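Ticket 613 – External references unresolved after server move
Product: Drendo drafting workstation
Reported by: Carol Lambert, Briltholm
Assigned to: Didier Roussel
Status: Closed

Reported problem
After the project folder was moved to the new file server, the Charpentier drawing set opens with the message "4 references not found." The sheet borders load. The floor plan, grid, ceiling and site references show only as a text path at the insertion point. Same result on two workstations.

Log
Saturday, 9:10 – DR. Opened the reference manager. All missing entries are saved with a full path to the old drive letter. The borders use relative paths, so they still resolve.

9:25 – DR. Changed path type to relative on the floor plan and saved. Reference reloads. Repeated for grid and ceiling, both fine.

9:40 – DR. Site reference still fails. The file was saved in a newer format than this seat can read. Asked CL to have it saved back to the 2000 format.

10:30 – CL. New site file is in the folder. It loads now, but it lands far away from the building.

10:45 – DR. Insertion units in the site file were unset. Set to millimeters, detached the reference and attached it again at 0,0. Position matches the grid.

11:05 – CL. Plotted the site sheet as a test. Line weights are correct. 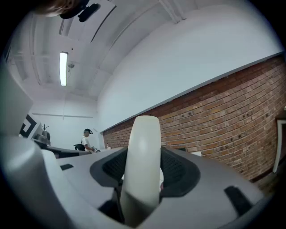
Attachment 1: light-gray housing, red brick wall behind

11:20 – DR. Ran an audit on the full set and purged unused layers from the site file. Roughly 1868 objects checked, no errors left.

Resolution
Paths changed to relative, site file saved back and units set. For the Lunon set, change the path type before the folder is moved – the reference manager accepts a multiple selection.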